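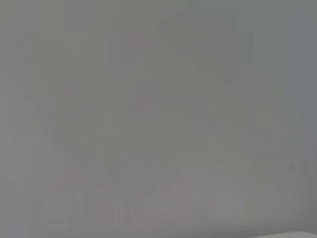 Gray on gray, with faint stripes.

An evening at the Lullton police open house
7 June 2022 | By Bontu Woldegiorgis

I've lived in Lullton most of my life and had never set foot in the police station until last week, when they opened the doors for the evening. The building went up in 1908 and still has the old front desk, which is so high I had to stand on my toes to sign in!

Our guide was Sergeant Zohreh Akbari, who works mostly on break-ins and car thefts. She took seven of us down to the holding cells first (there are four, all smaller than my bathroom) and let us step inside one. She pulled the door shut for maybe ten seconds. That was plenty for me.

Upstairs we got to see dispatch through a glass wall. Two people were on shift, talking very quietly, and a call came in from the Parkinura side of town while we stood there. We weren't told what it was, fair enough, but a patrol car left the lot before we'd moved on to the next room.

The evidence room was my favorite – shelves and shelves of brown paper bags, each with a label and a signature. Paper lets damp things dry out, Akbari said, and plastic makes them moldy. Some of those bags have sat there for more than five years waiting on a court date.

A man in our group asked about the stabbing on Magalhães Street in February. She said the case is still open and she couldn't talk about it, but she did give him the tip line number and wrote it on the back of his parking slip.

Coffee and store-bought cookies in the break room after that, and a long chat about bike locks – mine is apparently useless. I'm getting a new one before the weekend.

Sign up for the Nernen newsletter and get local stories by email.

Contact | © 2022 Nernen | Back to top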